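Open day at Seltenent

I drove up to Burkdale in September for the Seltenent open day. It's 77 miles from my house, so I left before seven and had coffee in the car.

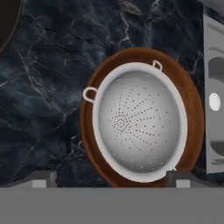 The simulator room

I spent most of the morning in here. Seltenent builds kitchen scenes on the computer and lets a simulated arm practice in them before anyone runs the same job on a real one. The job they had up was a white colander sitting in a brown bowl, with the view looking down past the two gripper fingers. The arm is supposed to take hold of the colander and leave the bowl where it is.

Sze-wing Wan ran the demo. She told us the colander is one of 139 kitchen items in their library and that the team had put the arm through 2,323 tries at this kind of pickup over the summer. I asked what makes it hard. She said the handles are small and the two pieces sit close together, so a small mistake in height means the fingers close on the wrong one. She also said the marble took her a week to get right, and I believe it – the veins go everywhere.

Visitors got to drive. There was a desk with a small joystick and a keyboard, and you signed up for a five-minute turn. I used up most of mine figuring out which way was forward. The man after me was from Cirkstead and had clearly done this before. He asked a lot of questions about friction that I couldn't follow.

The shop floor

After lunch they took us downstairs in groups of ten. The real arm is called Nasrallah, after the street the first office was on. It was moving plastic cups from one rack to another, slower than I expected. We had to stay behind a yellow line and the fan noise made the guide hard to hear.

Parking and food

They said about 400 people had signed up. The main lot was full by ten, and the overflow lot is a long walk on gravel. Sandwiches were eight dollars. The chili was better and cost less. There's a second open day planned for spring, and sign-up is through their mailing list.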